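How to Put On and Straighten a Bed Skirt Without Taking the Room Apart

Updated 2026-02-07

A bed skirt covers the box spring and whatever is stored under the bed. Most of them look fine the day they go on and crooked a month later. These steps are for the common one-piece kind, a flat fabric deck with skirting sewn to three sides. We used a plain Wiltum skirt in a light color, but any brand goes on the same way.

What you need

A bed skirt in the right size
A tape measure
An iron or a handheld steamer
4 upholstery twist pins for the corners, plus a few extra

Measure the drop first

The drop is the distance from the top of the box spring to the floor. Measure it at the foot and on both long sides, as carpet can make one side read shorter. Buy a skirt with a drop slightly less than your smallest number. A hem that clears the floor stays cleaner and doesn't get caught by the vacuum.

Wash and press

Wash the skirt cold and dry it on low. Iron it while it is still a little damp, starting with the corners. The Dusemen cotton skirts shrink some in the first wash, so wash those before you decide they are too long.

Move the mattress

If you have a helper, lift the mattress off and lean it against a wall. If you are alone, slide it toward the head of the bed until half the box spring is showing. Lay the deck over that half, line up the foot corners, then pull the mattress back toward the foot and do the head end.

Pin the corners

Set each corner seam of the deck right on the corner of the box spring. Push a twist pin through the deck at a 90 degree angle to the fabric and turn it until it is snug. Pin the corners before the sides. Add one pin halfway down each long side if the deck slides.

Slide the mattress back slowly and check the deck as you go. If it drags, stop and smooth it by hand.

Make the bed over it

Tuck the sheets between the mattress and the deck, keeping your hands flat so you don't pull the skirt up with them. A thick duvet goes on last. Let it hang evenly on both sides and fold back any extra at the edge so the skirt shows below it.
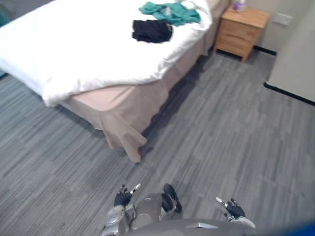 Corners are where the skirt tends to look messy. Split corners can be tugged straight down. Gathered ones need to be spread by hand and steamed from the top toward the hem. Keep the steamer moving and off the carpet.

Check the hem from the doorway. If one side is low, lift that edge of the mattress, pull the deck up a little and pin it again. Do this before you put anything back under the bed.

Repeat the hem check whenever you rotate the mattress. For a skirt with separate panels, such as the Midisero, skip the deck steps and pin each panel along the top edge of the box spring.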